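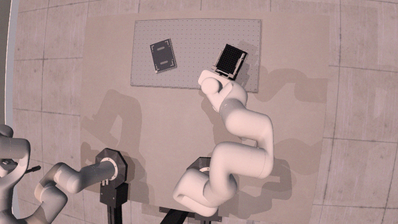 Home Hire Carpets Press walls Ropes & posts Delivery Contact

Firnov Press Wall — hire and sale

Pop-up press wall for premieres, cast photocalls, awards dos, fan screenings. The thing the stars stand in front of with all the logos on. Fabric graphic, folding metal frame, two wheeled bags. Comes with lamps if you ask for lamps, please do ask, we don't put them in as standard any more.

This is the one we sent out for the Halász retrospective at the Bretier in November. Eighteen guests on the carpet over one evening, plus the director's family, plus a TV actor who wasn't on the list and got his picture taken anyway. Wall stayed up all night and went back in its bags before the second film finished.

What you get

Frame, straight. Curved frame is a separate page, see Press walls.
Printed fabric graphic, fits by push-on strip all the way round
Two end caps, black or white, say which
Four feet, weighted
Carry bags x 2
Spare strip and a small tin of clips

What you don't get: carpet, ropes, posts, photographers, celebrities.

Prices

Hire, one night, plain black or plain white fabric: £54
Hire, each extra night: £18
Printed graphic, yours to keep: £400
Delivery within Lustcombe included. Outside Lustcombe ring for a price.

Deposit by card on collection, back to you the day after return if nothing's bent. Lipstick and fake tan on the fabric are normal and we don't charge for either. Red wine we do charge for.

Artwork

Send logos as PDF, not lifted off a website. Small repeated logos work better than one enormous film title. Cameras at these things shoot head and shoulders, so if the sponsor's name only appears at knee height the sponsor will be on the phone to you next morning. We stagger the rows so there's always something readable by someone's ear.

Leave the bottom of the artwork plain. Frocks cover it.

Matt fabric only. We get asked for gloss every awards season and we've stopped offering it, flash bounces straight back and half the pictures are unusable. Same goes for silver. Gold ink is ok in small amounts.

Check spelling of cast names before you send!! We print what we're given. One wall went out last year with the leading lady's surname wrong eleven times across and she was very nice about it but her agent was not.

Proof comes back by email from Natnael Tekleab. Please reply to the proof even if it's fine. No reply, no print.

Putting it up

Two people. Can be done by one tall person in a bad mood.

Frame out of the bag, stand it on its feet, pull up and outwards till the arms catch. Feel for the click at every joint, top row gets missed. Graphic goes on from the top left corner, work along, then down. End caps last. Weights on the feet before anyone in heels goes near it.

Keep it well off the wall behind so you dont get hard shadows, and leave the photographers more room than you think they need. They will come forward. If the venue has a step anywhere close by, tape it.

Outdoors — no. Under a canopy with sides, maybe, talk to us first. It's a big flat sheet and wind gets hold of it very quickly.

Running order, for first-timers

Lots of people hiring this have never done arrivals before, so quickly. Smaller names first, leads last, everybody gets their solo shot then the group. Have one person with the list at the start of the carpet calling names to the press, clearly. Directors and writers always get forgotten, photograph them early. Partners and kids, ask beforehand if they want to be in it. If they say no, give them a way in that doesn't go past the wall.

For tribute evenings and memorials most people go for plain black with no logos, and the family often prefer no wall at all. Ask them. We'll cancel a booking like that without a fee, any time up to the van leaving.

Other bits

Fits in: most estate cars with seats down. Not a hatchback, people try.
Fabric wash: cool, no softener, hang up to dry. Don't iron the strip.
Storage: graphic folded loosely inside its own bag, frame seperate.
Replacement foot: £53, and yes we know, they're heavy to make.

Works with the Firnov lamps and the Firnov header panel. Doesn't work with the older grey frames, the joints are a different size. If you've still got one of those bring it in, Kidus Gebreyes can usually get another season out of it.

Bookings by phone or at the counter. Busy from now through the winter awards, printed graphics want as much notice as you can give us. Plain ones are often in stock same day.

Last updated 30 November 2021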